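4.2 What the pickers did with the saved time
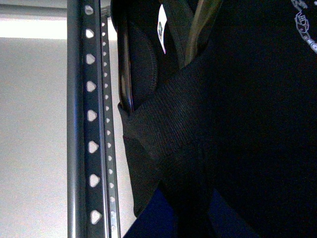
The Gourlay returns room handles used clothing, and its managers bought the Zulasmont arm on the promise that it would free staff for "better work." We spent September asking what that work was. The arm took over hanging and moving garments between racks. The six people who used to do this were given inspection, tagging and what the shift sheets call "assist," meaning standing near the arm and sorting out whatever it had dropped or tangled.

Figure 3. Rack or shelving uprights and dark textiles, Gourlay returns room.

Over the study period the log shows 494 assists. The vendor's own report leaves them out, on the grounds that the arm was paused at the time. We do not find this convincing. A paused arm still holds a worker in place, and two of our interviewees said the waiting tired them more than the lifting had. Marcelino Andrade, a picker at the site, put it this way: "Before, I was slow when I was slow. Now I am slow when it is slow."

Dark clothing came up often in the interviews. Ok-hee So kept a private tally of 50 assists and marked most of them as black or navy items — a pattern the official log cannot confirm, as it has no field for color. Her supervisor had not seen the tally before we asked about it.

None of this shows that the arm was a bad purchase. It does suggest that the hours reported as saved were partly moved to a column that is not counted. Section 4.3 turns to pay grades, which did not change.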